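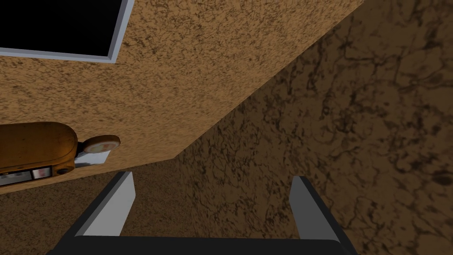 The Czarnecka Tenants' Advice Office has received many questions this month about security deposits. The following posts set out the office's general guidance for renters in the district. 1/11

A security deposit remains the renter's money until the landlord shows a lawful reason to keep part of it. Unpaid rent and damage beyond ordinary wear are the usual reasons. Repainting between tenants is generally not one. 2/11

In the past year the office handled 698 housing inquiries. Of these, 194 concerned deposits, and 119 of the deposit cases were settled by letter, with no hearing. Most of the remainder are still open. 3/11

Ordinary wear includes faded paint, small nail holes, worn carpet in a hallway, and dulled finish on a kitchen counter. A burn, a deep chip, or a broken cabinet door will usually be treated as damage. Disputes over stone and stone-look surfaces are frequent, and renters should note existing cracks or stains at move-in. 4/11

The move-in checklist is the most useful paper a renter can hold. Please complete it room by room, sign it, and ask the landlord to sign it as well. If the landlord declines, send a copy by email the same day and keep the sent message. 5/11

Renters leaving a unit should give a forwarding address in writing. Several files reviewed by Marilou Cabrera, intake supervisor, were delayed for this reason alone — the landlord had mailed the statement to the old unit. 6/11

A landlord who keeps any part of the deposit should provide an itemized statement. "Cleaning and repairs" with a single total is not itemized. Renters may ask, politely and in writing, for the cost of each item and a copy of the receipt. 7/11

A question received from a renter on Rurell Street: may a deposit be used as the last month's rent? Only if the lease allows it or the landlord agrees in writing. Withholding rent without agreement may lead to late fees or an eviction filing. 8/11

Roommates who signed one lease commonly share one deposit. When one person moves out early, the landlord is often not required to refund that person's share until the lease ends. The office keeps a short roommate agreement form at the front desk and can supply it in large print. 9/11

Arnel Panganiban and Cherry Mae Lacson will review deposit letters at the Ondutthorpe branch library on 7th March. Please bring the lease, the checklist if there is one, and any statement from the landlord. Appointments are not needed. Tagalog interpretation is available on request. 10/11

These posts are general information and do not replace legal advice on a particular case. Written inquiries may be addressed to Kohei Kamata, deposits desk. Replies are normally sent within 9 working days. 11/11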